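Kiltgate open-day recordings: README

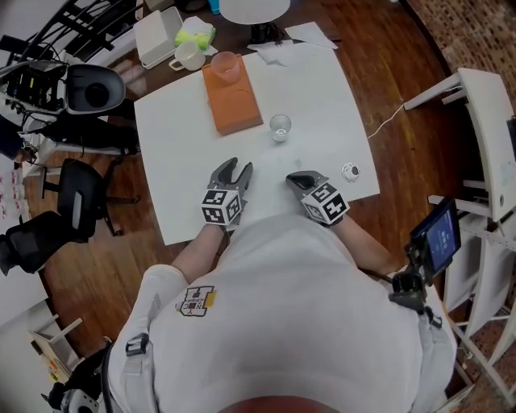
Last updated: August 8, 2019

This folder holds the recordings from the Kiltgate open day, plus my notes. I was asked to write a data card. I'm writing it as someone who went in doubtful and came home with most of the same doubts.

What was shown

A person sits at a small table with a gripper in each hand and does kitchen chores: glasses, cups, a tray. The marker cubes on the grippers are there for tracking. The pitch, given by Jeptoo Rashidi, was that motions collected this way can later be played out by robot arms. No arm ran during my session. I asked twice and was told September.

Contents

- 697 clips, head view
- 40 of them marked "failed" by the Kiltgate team
- session notes, one text file per table

The "failed" label is not defined anywhere. I watched 6 clips where the gripper lets go of a cup early, and only some carry it. Treat the label as a hint and check for yourself.

Known problems

The same few objects come up over and over. Anyone hoping to train on these and then pick up a mug in a different kitchen should plan for trouble. Clear glass and thin plastic are also hard for a lot of vision systems, and I saw no test results for either.

The handout promises "600 household skills." I could not get a list. If moving a cup left and moving it right are two skills, fine, but say so.

Fair points: setup between visitors was quick, the grippers are light, and a child near me got the hang of them faster than I did.

Use

Internal review only until Kiltgate sends written terms. Don't merge with the Grestholm set; the clip names clash.

Related

- Grestholm visit: notes and clip index
- Peng gripper demo, second look
- Custutar open day: what ran and what didn't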